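Visita ao laboratório da Stotuveck: aprender a pendurar cabides a partir de vídeo humano

23 de março de 2025

A Stotuveck abriu as portas do seu laboratório de manipulação durante uma manhã e inscrevi-me na primeira visita. Éramos um grupo pequeno, quase todo de gente de integração industrial, e quem nos recebeu foi Consuelo Vidal, responsável pela linha de aprendizagem por demonstração. O tema era o Jundero, um projeto de tarefas domésticas com dois braços que o laboratório mantém com a Brorska, fornecedora dos atuadores.

A visita começou na sala dos computadores, com a apresentação do método. A pergunta de partida é simples: quanto da aprendizagem de uma tarefa bimanual pode vir de gravações de pessoas, feitas do ponto de vista de quem executa, e quanto tem mesmo de vir do robô teleoperado. A teleoperação é lenta e cansa os operadores. Gravar uma pessoa a arrumar roupa custa pouco mais do que o tempo da própria arrumação.

O conjunto usado no estudo tem 3.000 episódios gravados por pessoas e 891 teleoperados. A política é treinada primeiro nos dados humanos, com a posição das mãos estimada imagem a imagem, e depois afinada nos dados do robô. As mãos são convertidas para um formato comum de posição do pulso e abertura da pinça, o que deita fora bastante informação sobre os dedos. Perguntei se isso não prejudicava tarefas em que o objeto roda dentro da mão. Consuelo Vidal respondeu que sim, e que por essa razão retiraram do estudo duas tarefas de dobragem.

A parte que me interessava mais era a do roupeiro. Ignacio Vallejo, que trata das gravações, explicou como escolhem os locais: casas diferentes, com móveis do dia a dia, sem fundo preparado. Até agora gravaram em 18 casas. O varão muda de altura, a madeira muda de tom, a luz dentro do móvel costuma ser fraca e o gancho metálico é fino, o que dá trabalho ao estimador de profundidade. Segundo ele, a maior parte dos erros do robô nesta tarefa está no último troço, quando o gancho tem de passar por cima do varão. Agarrar o cabide corre quase sempre bem.

Vimos vários episódios num monitor, parados e em câmara lenta. Os que têm um cabide em cada mão são os mais difíceis de anotar, porque as mãos ficam muito próximas e o estimador troca por vezes a esquerda com a direita. A correção é feita à mão, com uma ferramenta interna que mostra as duas trajetórias em cores diferentes.

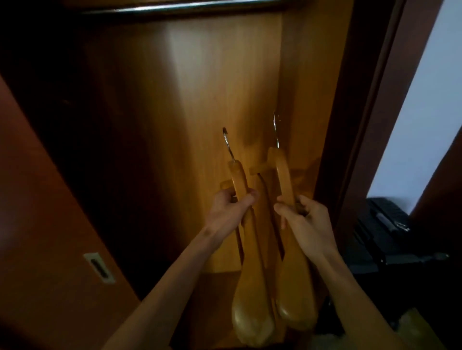

Demonstração humana da tarefa do roupeiro: um cabide de madeira em cada mão, com os ganchos ainda abaixo do varão.

Depois passámos à célula de ensaio. O robô tentou pendurar um cabide 7 vezes enquanto lá estivemos e falhou duas, ambas com o gancho a bater de frente no varão. Numa delas recuou e voltou a tentar sozinho, sem conseguir. A versão treinada só com dados teleoperados, que correu a seguir, hesitava mais na aproximação e parou a meio numa das tentativas. São poucas repetições para tirar conclusões, e a equipa disse-o logo à partida. Os resultados completos, com o robô em casas fora do treino, estão previstos para novembro.

Ficaram-me duas dúvidas. A primeira é o custo real da anotação, que não apareceu em nenhum diapositivo. Ignacio Vallejo admitiu que os episódios com mãos sobrepostas demoram bastante mais a corrigir, mas não tinha o valor consigo. A segunda é a passagem para outro par de braços, visto que a afinação foi toda feita com o mesmo robô.

A documentação entregue à saída descreve o formato dos dados e o protocolo de gravação, mas não inclui o código de treino. Quem quiser marcar visita deve escrever para o laboratório e indicar a área de trabalho, pois os grupos são organizados por tema.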